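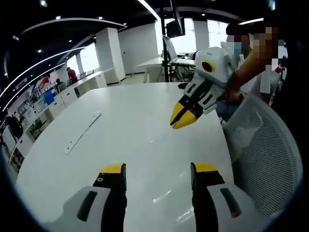

I spent most of a day getting one white table clean, so I am writing down what worked before I forget it.

The office has been in the Alvarado building since last spring. It's one big open floor with a black ceiling, white columns, white desks and a long run of white storage down one wall. Whoever picked the furniture liked white. The big table is where everybody ends up. People eat at it, spread papers on it, and leave things on it overnight that have a perfectly good shelf somewhere else.

I don't mind a white table. It makes the place feel bright, and with the lights on overhead you don't need a lamp to read at it. The trouble is that it shows everything. Coffee rings, pen, the gray smudge you get from the bottom of a laptop. It also shows the cleaner you used, if you used too much of it, which I did for months.

Natalia Salinas and I agreed in May that we would each take one part of the room and get it into shape. She took the wall with the shelves. I took the table because I figured it was less work. There were no drawers to go through. I still finished after she did.

Clearing it was the first job. I used to wipe around things, and that is how you end up with clean paths and dirty islands. This time I moved every single thing off the top onto a desk and only brought back what had a reason to be there. Most of it had no reason. I had a pile of packing material, two chargers that fit nothing we own, a stack of delivery slips from Romden going back to the winter, and a mug I had been looking for.

The packing material was the worst of it. We get a lot of parcels, and someone opens them at the table, takes out what they want and walks off. The clear plastic is easy to miss on a white top. It's nearly the same color as what's under it until the light hits the wrinkles. I have set a cup down on a piece of it and watched the cup slide.

I tried keeping the good sheets to use again. I smoothed them, folded them and put them in a folder. In three weeks the folder wouldn't close and not one sheet had been used. Now I keep a few of the bigger ones flat and the rest goes out.
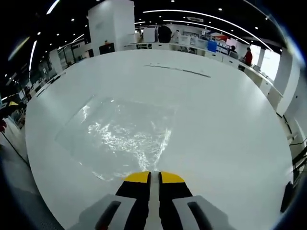
Can you get crinkles out of clear plastic film so it's worth keeping?
Only partly. Laying it under something flat and heavy overnight takes out the soft folds, but the sharp white creases stay, and I would not use heat on it.

After clearing came the wiping. I used to spray the table directly. Braulio Zepeda, who ran a diner before he came to work with us, watched me do this once and told me to spray the cloth. I said I didn't see the difference. There is one. When you spray the table, you get wet spots that dry before you reach them, and under ceiling lights every one of those shows up as a cloudy patch. With a damp cloth you get a thin even film that you can buff off.

So this is what I do now. Dry cloth first for the crumbs and dust. Then a cloth dampened with warm water and a drop of dish soap, working from the middle out to the rim. Then a second cloth with plain water. Then a dry one. It's four cloths and it takes me 18 minutes if I don't stop to talk.

For pen marks I use rubbing alcohol on a cotton pad, a little at a time, and rinse after. Try it on the underside of the edge first. I have not had any trouble with it on ours but I don't know what your table is made of. I don't use the white scrubbing sponges anymore. They take the mark off, and on my kitchen table at home they took some of the shine off with it. I would like to keep the shine on this one.

Sticky residue from labels is a different problem. Solange Lacroix swears by cooking oil, and I have to say it does loosen the glue. Then you have oil on the table. You need two rounds of soap to get rid of it. I'd do it again for a big patch, but for a small one I just use my thumb and some patience.

The other thing I dealt with was cables. There's a tangle under one of the desks that I left alone, as that wasn't my part of the room. But power cords kept getting pulled across the tabletop to wherever somebody was sitting, and they drag dirt with them. I bought a bag of Velcro ties from Indonow, 56 to a bag, and I've used a lot of them. A cord with a tie on it gets coiled up again. A cord without one gets dropped.

Marisol Cuevas asked why I didn't just put a tablecloth on it. I did think about that. We had a vinyl one for a while at the last place and it curled up at the sides, and the curl was where the crumbs lived. I'd sooner wipe.

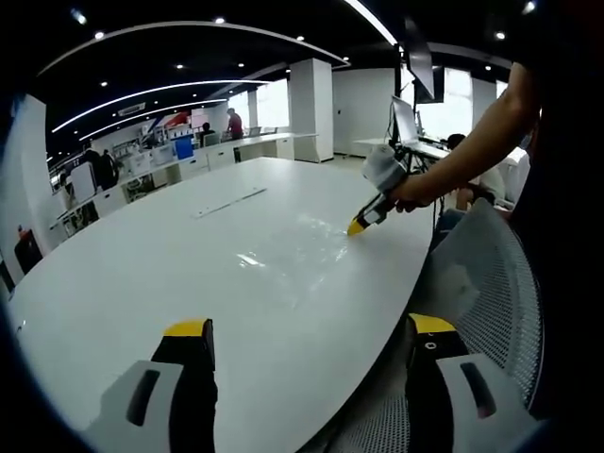
Page last changed: 11/04/2019

I've been asked what the rules are, and I only made three of them. Boxes get opened somewhere else. If you bring something to the table you take it away with you. And the last person to leave pushes the chair in. That last one has nothing to do with cleaning, it just makes me happier in the morning.

The mesh chairs collect more dust than you would think, by the way. It sits in the holes on the back. I go over them with the brush end of the vacuum, and then with a damp cloth if they still look gray in the wrong way. Some mesh is gray to begin with, so check one you know is clean before you start scrubbing.

How is it holding up? Pretty well. The box rule is the one people break. I found a wad of film on the table again the other morning with nobody near it, and I threw it out and didn't say anything. Natalina D'Amico put a trash can with a wide opening closer to where the parcels come in, and that has done more than my rules did.

I still want to find a better cloth. The ones I have now shed a little, and you can see the lint when the light is low. Someone told me the Fudevberg ones are good but I haven't seen them in a store here. If you've used them on a glossy white top, leave me a comment and tell me whether they streak.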